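Speaker notes – "Hold My Wrist: Teaching a Robot by Hand and by Remote"
Trivo meetup, August, back-of-house version (Mariann has the clean slides, these are just for me)

Start before the laptop is ready. Say hi, say name, thank Ajith for getting me the long slot. Don't apologize for the cold, everyone has one.

Leave these three up while I talk, no clicking until the leader arm part. 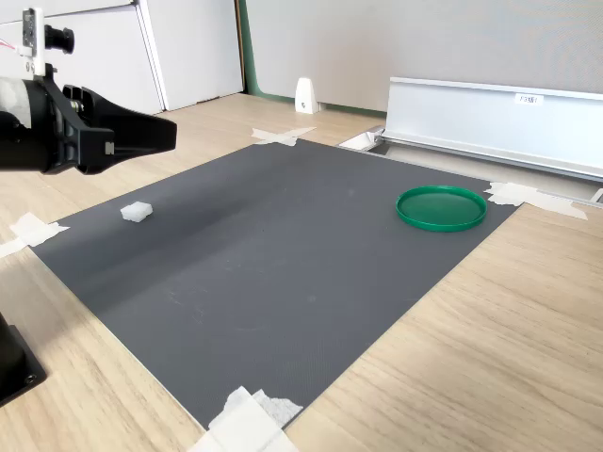
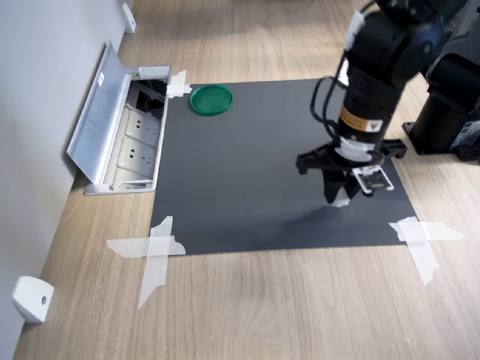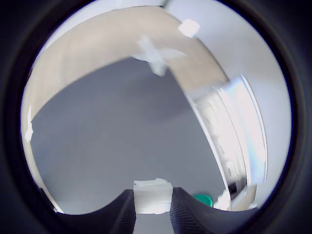 Photos: Fatima Ojo / Brerkine

OK so. Opening question to the room: who has ever tried to teach a kid to tie their shoes? Wait for hands. You've got two choices, right? You can hold their fingers and move them through it, or you can sit across from them and do it on your own shoe while they copy. Both work, both are maddening, and both are pretty much what we do with robots all day.

The task is a block and a lid. White block, round green lid, gray mat. The robot picks up the block and puts it in the lid. That's it! That's the whole job, and I've been at it long enough to have opinions about masking tape.

(Pause here. Last time I rushed straight past the tape line and it's the one people laugh at.)

Point at the first one. Block over on the left side of the mat, lid on the right. That's one of the layouts. We move both of them between demonstrations, and I'll come back to why, because I got it badly wrong the first time.

Point at the third one, the round one. Block between the two fingers. Ask people to look at how bent everything is – straight lines turn into rainbows out at the edges. Then ask: could you do the job looking only at this? Somebody always says yes. Somebody always says no. They're both a little right, save it for the Q&A.

PART ONE – BY HAND

So, by hand first. You put the arm in the mode where the motors go soft, you take hold of it above the wrist, and you walk it through the job. It feels like dancing with someone very heavy and very polite. I love it for teaching people. Karabo had a new hire doing decent demonstrations before lunch on his first morning, and he'd never touched an arm before.

What's good about it: you feel the weight, you feel when the arm runs out of reach, and you stop asking it to do things its elbow can't do. Beginners make nicer paths this way. I'd show anyone this method first, even if they'll never use it again.

What's bad about it: your hands are in the shot. Your sleeve is in the shot. If the robot is learning from cameras then half of what it sees is your sweater, and on the real run there isn't any sweater. We learned this the dumb way. Thanakorn wore the same orange hoodie for a whole batch and the arm got weirdly hesitant afterward. I can't prove it was the hoodie. I blame the hoodie.

Also your back hurts. Say this one slowly, I mean it. Leaning over an arm all afternoon is real work, and the demonstrations at the end of the day look tired, because they are.

PART TWO – BY REMOTE

CLICK. (Leader arm slide. Mariann's drawing with the two arms, not my old one.)

Remote control, then. There's a small arm in front of me, I move it, and the big arm follows. Trigger under my finger opens and closes the gripper. The folks at Athanasiadis do it with a headset and hand controllers, and I've tried theirs, and it's great for about as long as my stomach holds up.

The first thing everyone does with the remote is go too fast. You get excited! It's a video game! Then the fingers come down next to the block and you nudge it off somewhere and you chase it across the mat. My rule for new people is to come in from straight above, stop, breathe, and only then close. That stop matters a lot. If you close while you're still moving, the robot learns that closing happens sort of wherever.

Second thing: don't look at the robot. I know. It's right there and it's the most interesting thing in the room. But if the robot will only have its camera views, then you should try working from those same views. If you keep peeking over the screen, you're using information it doesn't get, and it'll never figure out how you knew where the block was.

Tell the Fatima story here if there's time. She turned her chair to face the wall for a whole week and drove from the screen only. Her first day was awful, she dropped everything. By the end hers were the cleanest demonstrations we had, and the rest of us turned our chairs around too. (If short on time just say "turn your chair around" and move on.)

Third: let mistakes in, some of them. If you fumble the block and then recover nicely, keep it. The robot's going to fumble too and it needs to have seen somebody get out of trouble. What I throw away is the flailing, the ones where I clearly lost the plot and sat there waving.

PART THREE – WHAT I GOT WRONG

CLICK. (The big number. Let them read it.)

2,757 demonstrations. That's what we had for this one job when I stopped. And the first 1,000 were close to useless, and it was my fault, so let me tell you how.

I kept putting the block back in the same place. I had a nice rhythm going – pick, place, reset, pick, place, reset – and my hand just returned it to the same spot without asking me. The arm got fantastic at that spot. Move the block a hand's width over and it went down with total confidence and grabbed air.

So now we call the spots out. One person drives, the other resets, and the one resetting isn't allowed to be tidy. Turn the block. Put it near the corner. Move the lid too! I forgot the lid for ages.

And the mat stays put, hence all that tape. Ajith will tell you I'm fussy about it. I am fussy about it. If the mat creeps during the day, I want to know it crept, and a fresh cross of tape on a corner tells me fast.

PART FOUR – SO WHICH ONE?

People want a winner. Mine is the remote for anything with cameras, and by hand for teaching people and for jobs where the arm has to squeeze past stuff. Saluvgate does the reverse of us on nearly everything and they get good results, so weigh my advice accordingly.

If they look sleepy, do the volunteer bit now. Bring someone up, have them close their eyes, move their hand to the water bottle. Then have them copy me from across the stage. Ask which felt easier. (Move the water away from the laptop FIRST.)

Q&A, things that came up last time:

How many demonstrations do I need? Fewer than you fear if they're varied, more than you'd like if they aren't. Don't give a number, they'll write it down.

Does it matter if different people drive? Yes. Karabo swoops and I go in like an elevator. Mix them if you want, but agree on where you stop before closing.

Could it work from the wrist camera alone? Get the two people who argued earlier to go again. My own answer is maybe for the grab, and I'd want another view for finding the lid.

Hand the mic back to Mariann. Pick up the charger this time.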